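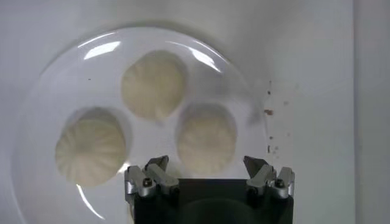 Steamed buns on a round white plate.

Home | Equipment | Spare Parts | Service | Contact

July – Flelluvik Catering Equipment, Product Office

Rilelden 34 Countertop Steam Cabinet

The Rilelden 34 is supplied to cafeterias, school kitchens and small bakeries that require a steady supply of steam during service. The cabinet has a capacity of 34 liters and is rated at 2,000 watts. Two removable racks are included with each unit.

Water is added through the front drawer – the door may remain closed during filling. A low-water cutoff is fitted as standard. The drip tray should be emptied at the end of each shift.

Units are shipped from the Paso warehouse within 13 working days of a confirmed order. Replacement door seals are stocked under the Subramaniam parts line and may be ordered separately.

Warranty: 2 years, parts and labor.

© Flelluvik Catering Equipment | Contact Sales | Back to top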